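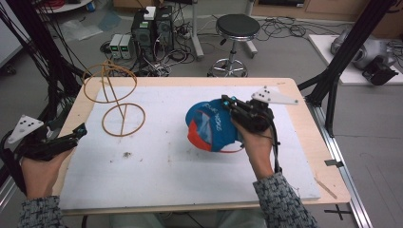 Open day, Sun 29 January — notes while I still remember them

5 min read

Wrote most of this on the train home, so the order is a bit all over the place. Short version: it was brilliant, my feet hurt, and I want us to do it again.

Doors at 10. There was already a little queue, which I hadn't expected on a Sunday in January. We'd split the afternoon and the morning between the arm talk and the hand-held gripper table, and I'd put myself down for the gripper table both times, because it's the one I like best and I'm not ashamed of it.

The hat task

We went with the cap and the hat stand on the white foam board. I had been arguing for the cups, and I was wrong! A cap is such a good thing to show people. Everybody has picked one up by the peak and hung it on something without thinking, and then they put a gripper in each hand and have to start thinking. The blue and orange one is perfect as well, you can see it from the back of a crowd.

Start position as we ran it: stand on the left half of the board, cap upside-down on the right. Right gripper comes in on the side of the cap, left one stays free near the stand. From there you have to get the cap the right way up and over the top ring. Most people went straight for the side of the cap with the right hand and pushed, and the cap slid away from them. The ones who did well squeezed gently first and waited to feel it bite before they lifted. I must have said "squeeze, then lift" a hundred times.

Children were better at it than grown-ups. They didn't try to turn their wrists the way they would with bare fingers, they just moved their whole arm. One girl got the cap on the stand on her second go and then did it again left-handed while her dad was still asking me about batteries. Her whole family clapped. So did I.

Things people asked

"Is the robot copying me?" Came up all day. I ended up with an answer I was happy with: the grippers record how your hands move, the marker plates on top help us work out where each gripper is, and the arm can be taught from that later on. Once I pointed at the white plates with the black dots while saying it, people got it much faster. Start with the plates next time.

"Can I break it?" Not easily. Please try not to.

"What's the cross on the floor for?" I told people it was a mark for lining things up and moved on. Could do with a nicer answer.

"Why a hat?" Loved this one. A cap is soft, it changes shape when you pinch it, and it looks different from every side. We got into a really good chat with two people from Famwood who handle floppy things all day at work (seat covers, mostly) and they stayed for ages. They want to come back on a weekday and bring some offcuts. I said yes before checking with anyone, sorry.

The morning demo

Trarkov went first, with the slow pick and place. Slow was the right choice. The room went properly quiet when the gripper closed, and I could hear people breathing out when the part went down. I've watched that routine so many times that I'd forgotten it's lovely.

The Lévesque run was rougher. It stopped twice, and the second time we had to start it again from the beginning — but people seemed to enjoy that more than if it had gone smoothly. Several of them asked what had gone wrong, and we got to show them the log and talk it through. I'd keep that in, on purpose, as a little section of its own.

Erix we left switched off, as agreed. Plenty of interest all the same, so we should have a sheet of paper about it ready.

For the log

Saved takes from the table: 847. I checked it twice, because it sounded silly. Lots of them will be very short or no use (people waving at each other with the grippers, bless them), so treat it as a rough pile until somebody has sorted through it. Please don't train anything on it yet.

Groups were 6 at a time at the table, with 20 minutes each. Six is fine. Twenty minutes is too long for the ones who get it quickly and too short for anybody who wants to talk, and we ran late from lunch onwards.

To fix or get

New foam board, or at least a clean one. The stain near the middle and the brown specks look much worse when strangers are leaning over it.

Cables. I spent too much of the day holding the gripper leads out of the way of people's sleeves. A clip at the elbow might do it. Also the tangle by the power supplies needs tidying before anyone else comes round.

A second cap, in a different colour. One visitor asked whether it would work with a woolly hat, and now I can't stop thinking about it. I've got one at home and I'm bringing it in tomorrow.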